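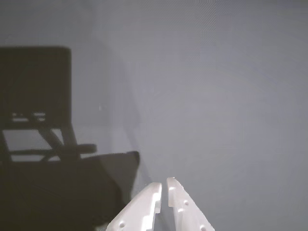

Members of the Larkis build list have questioned whether stepped fingers are worth the printing time, Dumitrescu reporting that a plain flat pair held card sleeves just as well at low servo speed.

Print this article | E-mail this article
Larkis contributors, December

The Handbridge is a small desktop robot arm intended for building at home or in a shared workshop. Its brackets and fingers are 3D-printed and the joints are driven by hobby servos. The design was first shared by the Skoltent workshop and is now at revision 2.

Construction
The printed parts take 22 hours on a typical home printer. Servos are centred before the brackets are screwed on — a joint fitted off-centre loses travel on one side. Wiring is left outside the arm, with enough slack at the elbow for full movement. The fingers are printed as a facing pair, with notches along the inner edges. 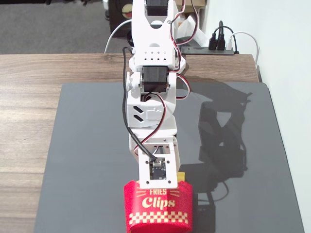

Handbridge-type arm over a fries container, servo wiring looped outside the elbow.

Testing
Builders commonly use light packaging as a first test object. The usual routine is 50 lifts from a marked spot on the desk, repeated after any change to the fingers. Revision 2 lists 11 settings for speed and end stops, all stored in one text file.

See also: Servo centring; Finger profiles

Print | E-mail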